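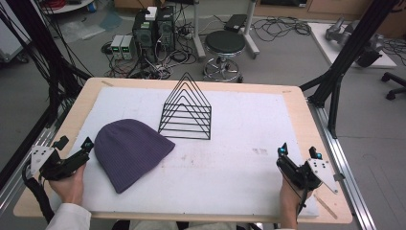 Rules for Teaching a Robot by Hand
Robots and Rules, Part 16
Text by Iker Barrios

A robot can learn a job by copying a person. The person holds a pair of grippers, one in each hand, and does the job with them. A gripper is a tool with two jaws that open and close. A computer saves how the grippers move. One saved try is called a demonstration.

A robot needs many demonstrations. The team at Amonach saved 2842 of them in August. Each one had to follow the same rules, or it was thrown out.

Rule 1. Clear the work surface.
Only the things needed for the job stay on the table. If the job uses a knit hat and a wire rack, then a hat and a rack are what should be there. A pencil left behind could become part of what the robot learns.

Rule 2. Touch things with the grippers only.
The robot has no fingers like yours. If a person straightens the hat with a thumb, the robot cannot copy that step. The try is marked "bad" and started again.

Rule 3. Keep cables out of the way.
Some grippers have cables. A cable must hang free and must not pull on the hand. It should never cross the spot where the work is done. Cables on the floor are kept away from places where people walk.

Rule 4. Move at a steady speed.
Fast, jerky moves are hard to copy. Very slow moves waste time. At Amonach the limit for one try is 18 seconds.

Rule 5. Change the starting position.
The hat should not begin in the same place every time. It can be turned or moved to the other side. A robot that has seen only one starting position may fail when it meets a new one.

Rule 6. Save the mistakes, but label them.
A dropped hat is still useful to the people who check the work. It must never be mixed in with the good tries.

Rule 7. Stay out of reach of a moving arm.
When a robot arm is switched on to test what it has learned, people stand outside its reach. One person stays next to the stop button and does no other job.

Words to know
Demonstration: one saved try at a job.
Jaw: the part of a gripper that holds things.
Reach: the farthest distance an arm can stretch.
Label: a note saved with a try that tells what happened in it.

Next: Part 17, How a Stop Button Works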